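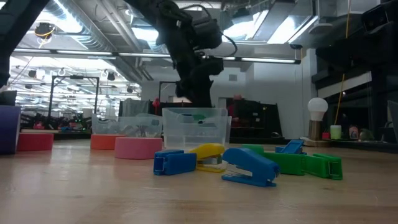
Yichen Duan
Staff Writer, Local Government

Toltley to stop accepting stapled paper filings in November

TOLTLEY — The city records office will no longer accept stapled paper filings at its public counter starting in November, under a revised intake rule posted this week. Multi-page documents will have to be submitted loose, in page order, or held with a removable clip.

The rule covers building permit applications, business license renewals, zoning appeals, lien releases and most other documents that are scanned into the city's permanent record. It does not cover documents sealed by a court, bound engineering reports or anything filed through the online portal.

Filings that arrive stapled at the counter will be handed back to the filer, who can remove the staples there and resubmit without losing a place in line. Filings that arrive stapled by mail will be accepted, but the received date will be the date on which the pages are separated and checked, and the date on the envelope will not be used. Under the current rule the received date is the date of delivery.

The change in the treatment of mailed filings drew most of the written comments submitted during the review period. The office received 111 comments, according to a summary attached to the rule. Several law offices and one title company objected that a filer with a deadline could miss it through no delay of their own. In response, the final version adds a grace period of two business days for mailed lien releases and zoning appeals. No grace period applies to permit applications, which have no fixed filing deadline.

Scanning contract

The revision follows a new scanning contract with Wurnosum, which took over the city's document imaging from Jurnine earlier this year. Under the Jurnine contract, paper was boxed as received and prepared off site, with staple removal billed by the hour. The Wurnosum contract has no line item for preparation. Pages are to be delivered flat, unfastened and separated by printed cover sheets.

City staff have been doing the preparation since the changeover. The rule summary puts the time spent on removing fasteners at 49 staff hours in the most recent full month, with permit files accounting for the largest share. It does not break out the time spent on paper clips, binder clips and staples separately.

Staples cause two kinds of trouble in a sheet-fed scanner. A staple left in a page can scratch the glass strip that the sensor reads through, and the scratch then shows up as a thin vertical line on every page scanned afterward until the part is replaced. A removed staple can also leave a torn corner that catches in the feed rollers, which pulls two sheets through together. Double feeds are normally caught by an ultrasonic sensor, but the summary notes that onion-skin copies and carbonless forms are thin enough to pass as a single sheet on some settings.

Older permit files are the worst case. Many were stapled more than once as pages were added, and drawings were folded in with the forms. The rule is not retroactive, and files already held by the city will continue to be prepared by staff.

What filers need to do

Pages must be single-sided or double-sided throughout a filing, with no mix of the two. The filer's name or the parcel number must appear on every page, in case the stack is dropped or separated. Pages should be numbered in the lower right corner. Handwritten numbers are acceptable.

Filings of more than 100 pages must be split into sections, each with its own cover sheet. Cover sheets can be printed from the city website or picked up at the counter. A cover sheet carries a bar code that tells the scanner where one document ends and the next begins, so a photocopy is acceptable only if the bar code is clean and printed at full size. Reduced copies will be rejected.

Removable clips are allowed as long as they do not mark the page. Glued pads, tape, brass fasteners and plastic comb bindings are not allowed, with the exception for bound engineering reports noted above. Self-stick notes must be taken off or attached to a full sheet with the text visible.

Receipts or checks smaller than a half sheet should be placed in a plain envelope behind the cover sheet. Staff will scan them on a flatbed unit.
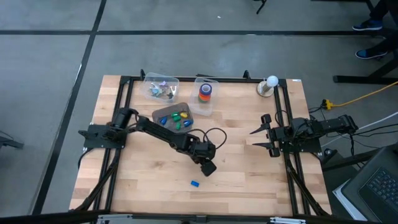
Containers and small objects on a butcher-block worktable.

Counter changes

The public counter on the ground floor of the Ghorbani Building will have a preparation area for filers who need to separate their papers. Staple removers will be provided. The counter will continue to offer a stapler for filers' own copies, which are stamped and returned and are not scanned.

Hours are not changing. The counter closes to new filings 15 minutes before the office does, and filers who are still separating pages at that point will be treated as having arrived on time.

There is no added fee under the rule. An earlier draft included a preparation charge for mailed filings that arrived stapled, to be set by the finance department. The charge was dropped after the city attorney's office advised that the filing fee schedule could be amended only by ordinance. The rule leaves the question open, and the summary says the office may ask the council to take it up in the next budget cycle.

The office also considered requiring electronic filing for licensed contractors, who submit most of the larger permit packages. That proposal was held back. Comments from smaller contractors pointed to the portal's limit on file size, which is low enough that a set of scanned drawings often has to be uploaded in pieces — and the portal does not at present link the pieces to one another. The city has asked its software vendor for a price to raise the limit. No date has been given.

Retention periods are unaffected. Paper originals of permit filings will still be kept until the scanned copy has passed a quality check and been certified, after which they can be destroyed under the state schedule. Zoning appeals are kept on paper permanently, and those pages will be refastened with plastic clips after scanning.

The full text of the rule, the comment summary and a sample cover sheet are available at the counter and on the records page of the city website. Questions about filings already in progress should go to the intake desk. Applications accepted before the rule takes effect do not need to be resubmitted, including those that were stapled.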